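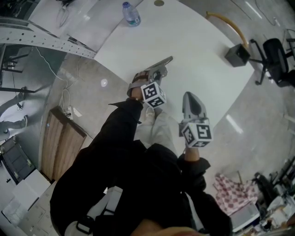 Casley needs more benches, and I would like the town council to put them where people get tired.

I have lived at the top end of Ulter Road for a long while now, long enough to have gone from striding up it with a child on my shoulders to stopping at the wall by the old dairy and pretending to look at my phone. I am not ashamed of the stopping. It is a steep road and the shopping is heavy. But I have begun to notice how many other people stop at that same wall, and how the top of it has been worn smooth by several generations of bottoms, and it seems to me that if a town has spent all that time showing you where it would like to sit down, the kind thing is to give it a seat.

The draft walking and public spaces plan came out in October, and I have read it, all 77 pages, most of them at the kitchen table with a pot of tea going cold. There is much in it to like. I am very pleased about the crossing at the bottom of Sollby Lane, which the school has wanted for years, and about the dropped kerbs, and I was glad to see somebody has finally measured the pavement outside the chemist and found that a double pushchair does not fit on it (any mother of twins could have told them, but still, it is in writing now). The maps are lovely. Whoever drew the maps should be given a pay rise.

Benches, though, come up only on page 61, and there they are called "dwell opportunities", and there are 2 of them. Both are to go in the market square, where there are already five benches, a low wall, the steps of the war memorial and two cafés with chairs outside. I have nothing against the square. I sit in it myself on a fine morning. But you do not get worn out in the square. You get worn out halfway home from it.

My neighbour Sabina Pathirana walks down to the shops most days with a stick, and she has the whole journey worked out in sitting places, the way a sailor might know harbours. There is the dairy wall, if it is dry. There is the bus shelter by the library, which has one of those sloping plastic ledges you can lean against but not properly sit on. There is the windowsill of the building society, until they ask her if she needs any help, at which point she feels she has to move on. Then there is nothing at all until the square. Coming back, with bags, is worse. When they resurfaced the road last winter and fenced off the wall for a fortnight, she simply stayed at home, and her daughter did the shopping, and I didn't see her for two weeks and neither did anyone else.

I asked at the drop-in session why the hill had been left out, and the young officer I spoke to was very civil and gave me more of his time than I deserved. He said there were three difficulties. The first was that the pavement is narrow. So it is, for most of the way, but it widens by the dairy and again at the turning into Csonka Close, where there is a triangle of grass that has never been used for anything except daffodils and a sign telling you not to park on it. A bench would sit there very happily, and the daffodils could stay.

The second difficulty was money. A bench, properly made and bolted down, with a back and with arms to push yourself up on, would cost the town £2273, he said, and I will admit I blinked. But then I went home and looked at the rest of the budget, and the new finger-posts pointing visitors towards the square come to a good deal more than two benches, and I have yet to meet a visitor who could not find the square. You can see it from the station. I don't grudge anyone a finger-post. I only think that if we are choosing, we might choose the people who are here every day in the rain.

The third difficulty, and here he looked a little uncomfortable, was that benches "can attract people". By this he meant teenagers, I think, and perhaps the two or three men who drink outside the bookmaker's. I have thought about this objection a good deal, because I know some of my own neighbours feel it strongly and I don't want to wave it away. Noise under a bedroom window at midnight is a miserable thing. We had a spell of it ourselves one summer, and there wasn't a bench within sight — they sat on the kerb. Young people will gather somewhere, and I would sooner it was under a street lamp on a main road than down by the culvert, where my own boy used to go and come back smelling of things I decided not to ask about.

And surely attracting people is what the whole plan is for. It says so in the introduction. It wants us out of our cars and onto our feet, and it wants this for our health and for the air and for the shops, and I want it too. But somebody who can only manage a few hundred yards at a time is not going to be persuaded out of the car by a nicer sort of paving. Give them a place to rest at the right distance and they may well try it, and having tried it once they will do it again.

There is a bit of history on my side as well. The oldest map in the library, from 1763, marks a "resting stone" on the hill, a little above where the dairy would later be. The stone has gone, into somebody's rockery I expect, but the spot is within a few paces of the wall where Sabina and I and the postman all come to a halt. The hill hasn't changed, and I doubt knees have either.

What I should like the council to do is quite small. Before the final version goes to the vote, I would like two or three of the people who wrote it to walk up Ulter Road at four in the afternoon, when the school is out and the buses are full, each carrying a bag of potatoes in either hand. They should go at the pace of the slowest person they meet, and say good afternoon to her, and stop when she stops. Then I would like them to mark on one of those beautiful maps the places where they wished for a seat.

If the money really won't stretch to new benches, then move the two from the square scheme up to the hill, one at the dairy and one at Csonka Close, and let the square manage with its five. And please, whatever is ordered, let it have a proper back and arms, and let it face the road, so that whoever is sitting there can see who is coming up and have a word with them.

Comments can be handed in at the library desk until the end of the month. The form is long, but there is a blank box on the last page, and you can put what you like in it.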